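Chore Station Operators, Household Tasks Project
Voltmont, Parbridge site
Part-time and full-time openings, paid training

Voltmont is hiring chore station operators for its household tasks project in Parbridge. Operators set up everyday objects, guide a robot arm through small chores, and record how each attempt went. The openings are for both the day shift and the evening shift. You do not need a technical background, and most of the people now on the team came from retail, food service, cleaning or warehouse work.

The project asks a simple thing: which ordinary household and shop-floor chores can a machine do today without a person stepping in, and which ones still need hands? We have been working on it for a little over a year. So far the answer depends a great deal on the chore. An arm that can pick up a bowl and put it on a shelf may have no luck with a wet sponge. An arm that folds one kind of towel may make a mess of another. Much of what we know came from people who had done the chores for a living and could say what was going wrong.

In February the team logged 2,181 attempts at tidying and clearing a table. Of those, 239 were stopped by the operator before the end, mostly because an object had slipped, tipped or rolled out of reach. The rest ran to the end, but running to the end is a low bar. A cup left on its side in the bin counts as finished on the log and would not count as finished in anyone's kitchen. Part of your job will be to write down that difference.

What the work is like

Each station has a table, an arm with a two-finger gripper, and a set of objects. You lay out the objects from a setup card, check that nothing is touching that shouldn't be, and start the attempt. On some runs you control the arm yourself with a pair of hand controllers. On others the arm runs on its own and you watch with one hand near the stop button. When it ends you fill in a short form and reset the table for the next one.

The objects are ordinary. Cups, bowls, bottles, packs of tissues, cleaning cloths and rope all come up in a normal week. Hard things with a clear edge tend to be easier for the arm. Cloth and rope take longer, and paper cups need a light grip. Bottles that lie on their side are a regular part of the tidying runs, and operators learn quickly to note which way the neck is facing before they start.

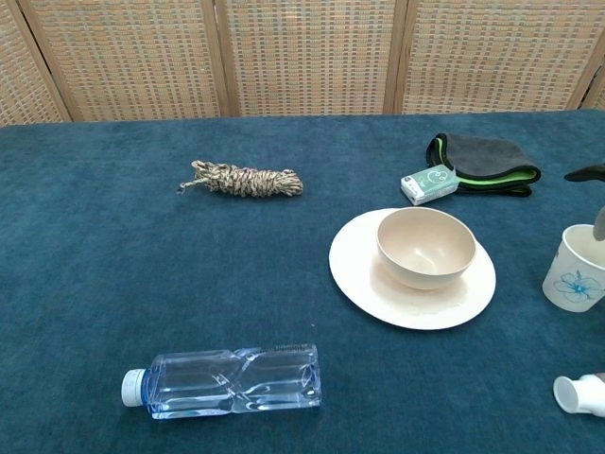

Can a robot clear a table without help yet?

It can clear some tables. With a few familiar objects set well apart, the arms we work with will often finish alone, though much more slowly than a person would. When objects are stacked, soft, or close together, an operator still has to step in often enough that we would not leave a machine to do it in someone's home.

Your duties

Set up and reset tables, shelves and counters from written cards.
Guide the arm by hand controller through chores such as sorting, wiping, stacking and putting away.
Stop any attempt that could break an object or hurt someone.
Write a plain note on each attempt, covering what the arm did, where it hesitated, and whether you would accept the result at home.
Wash dishes and launder cloths used at the stations. Everyone does a share of this.
Tell the shift lead when an object is worn out, cracked or missing.

The notes matter as much as the driving. "Failed" is not enough for us to work with. "Gripped the bowl by the rim, rim turned in the fingers, set down crooked" is enough. Short sentences are fine, and spelling is not graded.

What we are looking for

You should be able to stand for up to two hours at a time, lift a box of dishes, and read a setup card closely. Good eyesight with or without glasses is needed for the controller work. You should be comfortable doing the same chore many times in a shift, with small changes each time. Some applicants find this restful and some find they can't stand it, and the trial shift is a fair way to find out.

Experience in hotel housekeeping, stocking, laundry or kitchen prep is useful. So is patience with equipment that stops for reasons that take a while to find. Experience with video games helps a little in the first week on the controllers and doesn't seem to matter after that.

Hours, pay and place

The day shift starts at 8:00 a.m. and the evening shift at 3:30 p.m. Part-time operators work three shifts a week and full-time operators work five. Pay for the role is hourly, with a higher rate in the evening, and both rates are stated in writing before you come in for a trial shift. Training takes two weeks and is paid at the same rate as regular work.

The site is a single floor of around 3,000 square feet in the old Drikemar building, next to the bus turnaround in Parbridge. There is free parking behind it. The stations, restrooms and break room are all on the ground level with no steps. The floor is kept cool for the equipment, so bring a layer.

Also needed: home visit households

Separately from the operator jobs, we are looking for households in Parbridge and Harahap that will let two staff members come in and watch ordinary chores being done by the people who live there. No robot comes to the house. We want to see how dishes are put away, how laundry gets from the dryer to the drawer, and what ends up on the kitchen table by dinnertime. A visit lasts one afternoon, and each household is paid $200 at the end of it. Please don't clean up before we come.

Households with children and pets are welcome. We take written notes only. You can ask us to leave a room out or to end the visit early, and you will still be paid in full.

How to apply

For the operator jobs, send a short letter and a list of past work to Leonie Ashby, site manager. In the letter, please describe one chore you do well and how you know when it has been done properly. Half a page is plenty. Applicants chosen for a trial shift will hear from us within two weeks, and trial shifts are paid.

For home visits, ask for Filippos Kokkinos at the front desk or write to him at the site address. Give the number of people in the home and the afternoons that suit you.

Contact | Privacy | Accessibility | Copyright Voltmont, all rights reserved | Back to top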